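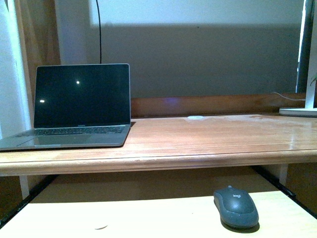

Grumden Desks is a collection of written notes on how people lay out a desk at home, and I love working on it. Each entry covers one desk at one moment: what's on it, where it sits, what's behind it, where the cables go. A laptop left open at the left end, with bare varnished wood stretching off to its right, gets an entry just as readily as a desk buried in paper does. I started with a list of the desks I liked best, and it grew into 2121 entries (the sparse ones are still my favorites to write!).

What's in the release

Two files, both plain text with tab-separated columns:

desks.tsv, one row per desk, with 11 columns
terms.tsv, the word list used in those columns

The name column, "place", holds a made-up label such as Jomside or Korkton plus a letter. It groups desks from the same home and says nothing about where that home is.

How a desk gets written up

Start at the wall and come forward. Wall first, then anything hanging on it or down it, then the back edge of the desk, then the top, then the front edge. People tend to jump straight to the computer and forget that a desk has a back rail, so the file has a column just for that ("back_edge": none, rail, shelf, other).

Small things go in "loose_items". If you can't tell what something is, write what you can tell. "Small white round thing near the backboard" is a perfectly good value and I'd much rather have it than a confident guess. Lamps get their own column, with the position given as left, center or right, and the cable noted separately. A white lamp standing at the right with a thin white cable going over the backboard would be "right; cable over back". Plants go in "green" even when only a few leaves reach into the desk area.

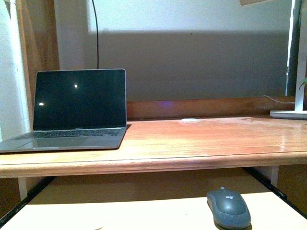 Columns that need some care

finish: Use the everyday color word. Varnished wood is a real headache, as the same desk can look honey in one light and reddish in another. Pick the word that fits when you look and put any doubts in "remarks". Please don't go back and make all the entries for one home match!

screen: on, dark or closed. Dark means the lid is open and nothing is showing. It doesn't tell you whether the computer is off or asleep, so don't write either.

cables: Follow each one only as far as you can see it. If it goes down behind a lid, write "behind lid" and stop there.

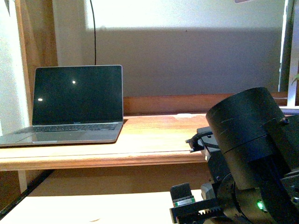
The same goes for anything tucked behind a stack of books or a monitor. Leave the rest blank. Blank is a fine answer in every column except "place".

What it's good for

Planning a small workspace, mostly. I've also used it to settle where lamps tend to end up, and Odera, the sister list for kitchen counters, borrows the word list unchanged.

Known gaps

Standing desks are thin on the ground. Kids' desks are missing completely. Drawers are never opened, so nothing in the file covers what's inside them.

Corrections

Send the place label, the column and the new value. Photos are welcome along with them, especially of desks with odd back edges.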